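Filed under: Machine Help > Cells & Arms > Setup and Upkeep
Print this thread | E-mail this thread
Started by Kolbrún Skov, April 24, 2021

Two-arm kitchen cell, left thumb drifting after re-zero

KolbrunSkov
Hi all. Looking after the two-arm cell at Geltthorpe, both sides have the black multi-finger hands. Before anything goes on the real bench we run the job in the sim model first, and thats where I'm stuck. Re-zeroed both hands in March. Right one fine. Left thumb comes in short every time, stops beside the tomato and sits there. No fault, no warning. Log says move complete!!

Tried so far:
- zero again, cold start
- swapped the left hand file for the backup
- slowed the close right down

Same thing. Any ideas before I start pulling the model apart?

drillbit_dan
What's the cycle count on the left? Ours went funny just past 2,000. Tendons stretch. Retension, re-zero, done.

KolbrunSkov
2,129 on the real one. But its doing it in the SIM Dan. No tendons in there to stretch.

drillbit_dan
Ah. Missed that. But where did the sim get its zero from? If you copied the offsets over from the real hand then you've copied the stretch too. Still say tendons.

Moss_Lane
Disagree. If it was offsets all the fingers would be out, not just the thumb. Check the thumb joint limit in the hand file. Drillen's converter mirrors the right hand to make the left and it drops the sign on one line. Had this twice. Backup file will have the same error if it went through the same converter, so swapping it proves nothing.

drillbit_dan
Not true that they'd all be out. Thumb has its own zero on these. One bad offset = one bad thumb.

Moss_Lane
On the old Tasico controller, yes. Newer one does the hand as a set.

KolbrunSkov
We're on the old one. Sorry should of said.

So could be either. Great.

ferrule
Do the easy one first. Set every left offset to nothing, run the close with no veg loaded, look at the thumb. Still short, its the limit. Comes good, Dan's right. Ten minute job.

Also what grip force are you on? And can you post a view from the top, hard to say much without seeing where the thumb ends up against the board.

KolbrunSkov
Force is 20 on both, left it as it came. View at the bottom of this post once I've done the test.

Ok done. Offsets cleared, no veg — thumb still short. So limit it is?? Opened the file and yes, minus sign gone on the thumb line. Backup has it too.

Moss_Lane
:)

drillbit_dan
Fine. You still want those tendons looked at on the real hand. El Fassi's manual says 3,000 but I wouldn't leave it that long, not with potatoes.

Moss_Lane
No argument there. Kolbrún, don't just put the sign back and walk off. Order I'd do it:
- fix the line in both files, live and backup
- clear the left offsets, save, restart the controller
- zero the left hand open, then again closed
- jog the thumb on its own from end to end, slow
- only then load the board and plates and run the job

Skip the restart and it keeps the old limit, no message or anything.

ferrule
And do the right hand again while you're in there. I know you said its fine. Shared config on the old controller, saving left rewrites the lot.

drillbit_dan
Never seen it do that.

ferrule
I have. Cost me a whole morning.

KolbrunSkov
Right, will do both. View as promised, from before the fix, veg back in. Left is over the chopping board, tomato next to the thumb tip. Right hand has the green one on the white plate and it's up against the end of the potato as well, is that too tight? Red plate's empty.

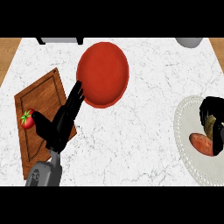 Re: Two-arm kitchen cell, left thumb drifting after re-zero

Moss_Lane
Thanks, helps. Thumb is where I'd expect with that line wrong. As for the right, I'd move the potato start point along the plate a bit, give the fingers some room. Don't touch the force yet, one change at a time or you wont know what did what.

drillbit_dan
I'd drop the force first tbh. Moving the start point just hides it, someone will put a bigger potato in sooner or later.

ferrule
Start point. Then force if it still rubs.

KolbrunSkov
Going with start point, easier to undo. Both files fixed, controller restarting now. Will do the right hand zero after lunch and post the numbers.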